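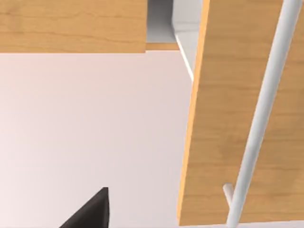 A pale pinkish white, with a wooden board above it

Histodier Members' Forum > Interiors and Finishes > Wall color in the Drarton reading room

D_Sindelar (Moderator)
Members are invited to comment on the proposed repainting of the reading room at Drarton. The present finish is a flat cream emulsion over older distemper. The proposal is to return to a pale pinkish white, close to the lowest layer found behind the north bookcase. Comments will be read until the end of November and passed to the building office with the names removed. Please keep replies to the matter of color and finish. Questions on the heating belong in the other thread.
Drahomíra Šindelář

okoth_i
Thank you for opening the matter to members. I support the change of color. The cream was chosen for a room lit by tungsten bulbs and it has looked yellow under the present lamps ever since they were fitted. I would ask that the shade be tested in at least two places, one beside the windows and one in the far corner, as pink tints tend to turn gray in weak light.
Idrisa Okoth

larkfield
I must register an objection. One scrape behind one bookcase does not establish what the room looked like. The layer described could be a primer, or a ground coat that was never meant to be seen. In the stair hall we accepted a single sample as proof and were later shown to be wrong. Has any cross-section been examined?

D_Sindelar (Moderator)
In reply to larkfield: two samples were taken, both from the north wall. The report by Kolář describes the pale layer as a finish coat on the grounds that dirt had settled on its surface before the next coat was applied. A copy may be requested from the office.

larkfield
I am grateful for the correction regarding the number of samples. Both are nevertheless from the same wall, and it was common enough to treat the wall behind the shelving differently. I continue to believe that the south wall should be sampled first.

m.teague
Could the moderator state what paint is intended? The color concerns me less than the material. A modern sealed paint over distemper will peel, as those who remember the back parlor can confirm.

D_Sindelar (Moderator)
The specification names Flurar casein paint, in two coats, after the loose distemper has been washed off. The sum set aside is 3734, which includes 3000 for labor. The remainder covers materials and the hire of a tower.

m.teague
Casein is acceptable to me provided that the washing is done thoroughly. I would question whether the remainder is enough. Dust sheets for the bookcases alone came to 200 on the last occasion, and that was for fewer shelves.

okoth_i
I would add that the shelves need not be emptied in full. When the map room was done, the lower shelves were left in place and wrapped. With regard to larkfield's point, I have no objection to a further sample from the south wall, although I would not wish the work to be put back to spring on that account. Readers have already been asked to use the annex once this year.

larkfield
A sample takes one morning – the laboratory takes longer, I concede. Even so, a wall painted in the wrong color will be with us for a great many years.

pruett_90
As a regular reader I would like to speak for the cream. It is restful. Visitors have remarked on it kindly and I am not persuaded that an earlier color is a better one simply by being earlier. If a change must be made, might the woodwork at least be left alone?

D_Sindelar (Moderator)
The woodwork is outside the proposal and will be cleaned only. I have forwarded the request for a south wall sample to the building office and will post its answer in this thread.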